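The Brunwood Letters

The Brunwood Letters is a nonfiction book by the journalist Bhavana Gowda about the secret monitoring of factory workers' phones and messages in the town of Brunwood. It tells the story of how a payroll clerk, Laurinda Torres, copied 3,468 pages of internal records from her employer, the parts maker Drirham, and passed them to a small local newspaper. The book is widely admired for its patience with technical detail and for the sheer energy of its storytelling, and it has become a favorite in courses on privacy and labor law.

Background

Drirham opened its Brunwood plant to make parts. Managers hired an outside contractor, Hegazy, to run the plant's wireless network. Workers were encouraged to use the free signal on their breaks, and most did. The agreement they clicked through gave Hegazy the right to "maintain service quality," a phrase that Gowda follows with great relish through 40 drafts of the same contract. By the final draft it covered the storage of browsing records, contact lists and the times at which messages were sent.

Torres came across the records while trying to fix an overtime error. She found a folder in which employees were ranked by how often they had been in touch with union organizers. Her first call, made at 6:40 in the morning from a gas station pay phone, went to the newspaper's night editor, Fabian Imhof, and the chapter built on that call is one of the most gripping in the book.

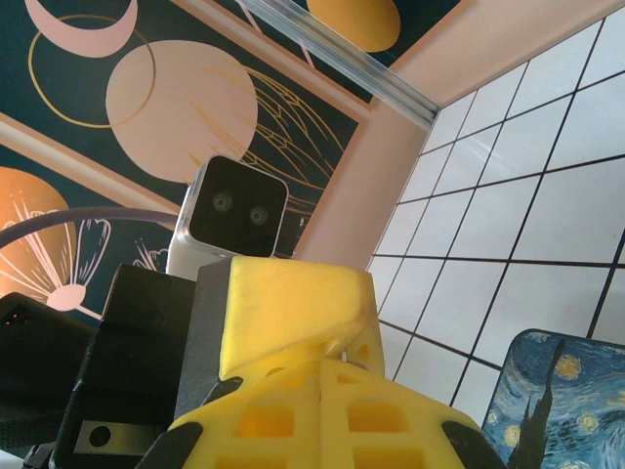

Yellow gripper with a lattice finger and black grip pads.

Contents

The book is divided into three parts. The first follows Torres through the weeks in which she copied the files, a few pages at a time. The second turns to the newsroom, where Imhof and the reporter Ayman Amrani worked out how to check the papers without tipping off the company. Amrani's method was wonderfully simple: he asked former employees to describe a day they remembered well, then compared their accounts with the logs. Of the 30 people he approached, only two turned him down.

The third part covers the hearings that followed. Jianguo Ye, a network engineer who had left Hegazy, explained under oath how the ranking system worked – and how easily it could have been switched off. Gowda prints long stretches of his testimony with little comment, and it makes for remarkable reading.

Reception

Reviewers praised the clear explanations of metadata, and several singled out the portrait of Torres, who is shown as funny, stubborn and often frightened. Some critics felt that the second part leaned too heavily on newsroom quarrels. Others wanted more on Prasen, the software firm that supplied the storage system and that appears only in the closing chapters. Gowda added an afterword on Prasen to the paperback, which came out in October.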